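ホーム > お知らせ > 教育・学生活動
印刷用ページ | このページをメールで送る

機械システム学科「ロボット作業演習」 学生班がパソコンの分解・組立課題に取り組んでいます

2018年11月25日

リンホルム工科カレッジ(Linholm)機械システム学科では、後期科目「ロボット作業演習」の一環として、学生班による課題制作「Promard」を進めています。使用済みのデスクトップ型パソコンを対象に、部品の取り外しと取り付けをロボットアームで行うもので、現在はキルトモント(Kiltmont)校舎の実習室において、ハードディスクドライブの着脱工程に取り組んでいます。 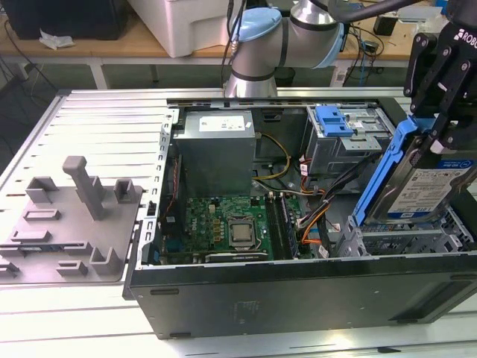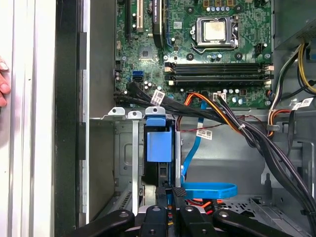

側板を外したデスクトップ型パソコンを使った作業。1枚目は青いキャディに収めたハードディスクドライブをつかむグリッパー、2枚目は手先側のカメラによる筐体内部。

■ 課題の概要

「ロボット作業演習」は、機構、制御、計測の各科目で学んだ内容を、ひとつの作業課題のなかで用いることを目的とする科目です。受講生は班に分かれ、学期の初めに担当教員から示された複数のテーマのなかから課題を選び、作業の分析、治具の設計、動作の作成、記録の整理までを班の責任で行います。

Promardはそのうちの一班による制作名で、班員がテーマの選定後に名付けました。同班が選んだのは「使用済み機器の分解と再組立」です。例年この科目では、箱詰めや積み付けのように、形のそろった対象物を扱うテーマを選ぶ班が多く、内部に配線を含む機器を扱う班は今年度が初めてとなります。

対象にデスクトップ型パソコンが選ばれたのは、班員の大半が1年次の「情報機器基礎」で分解と組立を自分の手で経験していたためです。手作業の手順書がすでに学科内にあり、同班はこれを出発点として、どの工程をロボットに行わせ、どの工程を人が受け持つかを検討しました。5月に行われた事前説明会の時点では、メモリの交換、電源ユニットの取り外し、ドライブの着脱の3工程が候補に挙がっていましたが、後期の授業時間内に完了できる範囲として、まずドライブの着脱を扱うことになりました。

■ ドライブの着脱工程

同班は着脱工程を、次の段階に分けて作業表にまとめています。

1 筐体を横に寝かせ、作業台上の決められた位置に置く
2 ドライブベイ周辺のケーブルを確認し、必要に応じて寄せる
3 キャディをつかみ、ベイから引き上げる
4 キャディを仮置き位置へ移し、つかみ直す
5 キャディをベイの上方に運び、姿勢を合わせて下ろす
6 所定の深さまで入ったことを確認し、指を開いて退避する

このうち班員が最も多くの時間を充てているのが第5段階です。キャディとベイのすき間はわずかで、左右の傾きが残ったまま下ろすと、途中で縁に当たって止まります。当初はあらかじめ登録した位置へ一度で下ろす方法をとっていましたが、10月の中間確認の後、ベイの直上でいったん停止し、手先側のカメラで位置を見直してから下降する方法に改めました。下降の速さも2段階とし、縁を越えるまでは遅く、その後はやや速く動かす設定としています。

第2段階のケーブルの扱いについては、班内でも意見が分かれました。配線をすべて人の手で固定してから始める案と、ある程度の乱れを残したまま行う案とが出され、話し合いの結果、現段階では人が補助することを認め、補助を行った場合はその旨を必ず記録に残すこととしました。人が補助した試行と、補助のない試行とは、集計上も別に扱われています。

筐体へ手を入れる際の手順は、実習室の安全心得に従って定められています。補助に入る者は操作担当者に声をかけ、アームが停止していることを双方で確認してから作業を行います。操作担当者は、補助者が台から離れたことを告げるまで、次の動作を開始できません。

■ 試行の記録

同班がこれまでに記録した試行は、予備的なものを含めて521回に上ります。このうち、作業表が現在の形に定まってから行った第5段階の試行は117回で、97回において、キャディが所定の深さまで入ったことを班員が目視で確認しました。

残る試行については、止まった位置と考えられる原因を一件ずつ記録用紙に書き出し、同じ傾向のものをまとめる作業を進めています。これまでの整理では、つかんだ時点でキャディがわずかに傾いていたものが目立ち、下降の動作よりも、その前のつかみ直しに改善の余地があるとみられています。このため同班は、第4段階の仮置き位置に用いる治具の寸法を見直し、再度製作することを決めました。

記録用紙には、日付、操作担当者、筐体の管理番号、開始時のケーブルの状態、補助の有無、停止位置、所見の各欄が設けられています。所見欄は自由記述としており、「下ろす直前に左へ寄った」「指先がラッチに近い」「前の回より音が大きい」といった短い書き込みが多く残されています。映像の記録は、作業台側の固定カメラと手先側のカメラの双方で行い、同じ試行番号を付けて保存しています。

なお、映像の保存先が実習室の端末に集中し、11月上旬に容量が不足したため、以降は週ごとに学科の共有領域へ移すこととなりました。移し替えの担当は班員が交代で務めています。

■ 中間報告会

今月中旬、キルトモント校舎のマセド講義室(Macedo)において中間報告会を開催し、同班を含む各班が進捗を報告しました。報告時間は各班15分、質疑は10分とし、学科の教員のほか、次年度に同科目を履修する予定の学生が聴講しました。

Promardの報告では、作業表の改訂の経緯と試行の集計結果が示され、続いて、失敗した試行の映像を通常の速さと遅い速さで上映しました。質疑では、型の異なる筐体に替えた場合に作業表をどこまで使えるのか、キャディをつかむ力をどのように決めたのか、といった質問が寄せられました。

前者について同班は、筐体の置き方とキャディのつかみ位置は機種ごとに登録し直す必要がある一方、停止と見直しを挟む動作の順序はそのまま使えると見込んでいる旨を回答しました。後者については、滑りが生じない値を試行によって求めたものの、値の余裕を十分に検討できていないことを認め、最終報告までに測定を追加するとしています。

また、聴講した学生からは、引き上げと挿入のどちらが難しいかとの質問がありました。同班の回答は、引き上げは初めの数週間で安定したが、ラッチの開閉を人が行っていることが前提であり、開閉までをロボットに任せる場合には事情が変わる、というものでした。

担当教員の講評では、試行の条件をそろえようとする姿勢と、補助の有無を分けて集計した点が評価されました。あわせて、目視による成否の判定を複数の班員で行うこと、作業表の旧版を破棄せずに保管することの2点が求められました。同班では報告会の翌週から、判定を操作担当者以外の班員が行い、映像を見た別の班員が改めて確認する方式に切り替えています。

■ 使用機器の取り扱いについて

演習で使用しているパソコンは、学内で更新時期を迎えた機器のうち、情報管理部門による記憶装置のデータ消去を終えたものです。消去を終えていない機器が実習室に持ち込まれることはありません。演習中は電源コードを接続せず、通電を伴う動作確認は本課題の範囲に含めていません。

着脱を繰り返した部品には傷みが生じるため、キャディとドライブベイの状態を毎回の演習の終わりに点検しています。割れや変形が見つかった部品は使用を中止し、管理番号とともに学科事務室へ返却します。課題終了後の筐体は、1年次科目「情報機器基礎」の教材として引き継ぐか、学内の定めに従って処分します。

■ 今後の予定

同班は、改めて製作する治具を用いて、12月中に第4段階と第5段階を続けて行う試行に入る予定です。その後、第3段階から第6段階までを中断なく行うことを目標とし、学期末の最終報告会で結果を発表します。候補に残っているメモリの交換については、最終報告会までに作業の分析のみを行い、動作の作成は次年度の受講生に委ねることとしました。

最終報告会は、中間報告会と同じくマセド講義室で開催します。学内の学生および教職員は事前の申し込みなく聴講できます。学外の方の聴講については、座席数に限りがあるため、学科事務室への事前連絡をお願いします。日時は決まり次第、本ページおよびキルトモント校舎1階の掲示板でお知らせします。

実習室の見学を希望される場合は、演習の実施時間中に限り、通路側からの見学が可能です。作業台周辺の区画線の内側には、受講生と担当教員以外は立ち入ることができません。撮影を希望される方は、当日、担当教員に申し出てください。

最終報告会で配付する資料には、作業表の最新版と記録用紙の様式を収録します。様式については、学内の他の演習科目での使用を認めており、利用に際しては出典として課題名と年度を記載してください。電子版の配付を希望する場合も、学科事務室で受け付けています。

カテゴリー:教育・学生活動 / 機械システム学科 / 授業紹介
タグ:ロボット、演習科目、学生プロジェクト、Promard

お問い合わせ:リンホルム工科カレッジ 機械システム学科事務室(キルトモント校舎) | © Linholm | ページの先頭へ戻る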